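Werkstattbuch, Samstag, Nachtrag zum Wasserenthärter Rullville

Regenerationszyklus läuft seit dem Tausch des Steuerkopfs (Karimi) wieder vollständig durch. Restproblem bleibt die Salzbrücke im Solebehälter. Befund beim Öffnen: obere Schicht verkrustet, darunter Hohlraum, Solestand zu niedrig. Sole nach dem Ansetzen nicht gesättigt, Dichte an der Spindel deutlich unter Soll.

Kruste mit dem Holzstiel gelöst, Siebboden ausgebaut und gespült. Am Saugrohr feiner Schlamm, vermutlich Unlösliches aus der letzten Lieferung Siedesalz. Die Tabletten von Asum haben diesen Rückstand bisher nicht gezeigt. Proben von beiden Sorten zurückgelegt, Auswertung steht aus.

Zähler vor Start der Regeneration: 548 Liter seit letztem Zyklus. Eingestellt war die Auslösung bei 2.000 Litern, der Kopf hat also deutlich zu früh angefordert. Parameter geprüft, Rohhärte war falsch hinterlegt (Wert der alten Anlage). Korrigiert und gespeichert. Bei Stromausfall geht die Uhrzeit verloren, die Mengeneinstellung bleibt erhalten – getestet.

Injektor zerlegt, Düse mit Zitronensäure behandelt, 2 O-Ringe erneuert. Saugzeit danach 294 Sekunden bis Schwimmerventil schließt. Im Handbuch von Rarkico steht dazu kein Sollwert, nur der Hinweis auf den Eingangsdruck. Druckminderer unverändert gelassen.

Offen:
Resthärte am Verschneideventil morgens vor der ersten Entnahme messen, nicht nach Stillstand über Mittag. Die letzten Werte streuen zu stark und sind nicht verwertbar.
Spülwasserleitung hat wenig Gefälle, Rückstau möglich. Freien Auslauf kontrollieren.
Behälter künftig nur zur Hälfte füllen, dann bildet sich die Kruste langsamer. Deckel geschlossen halten, der Raum ist im Mai schon feucht genug.
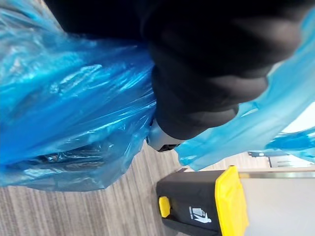
Nach der nächsten Regeneration Solestand und Dichte noch einmal aufnehmen und hier eintragen, Zählerstand dazu.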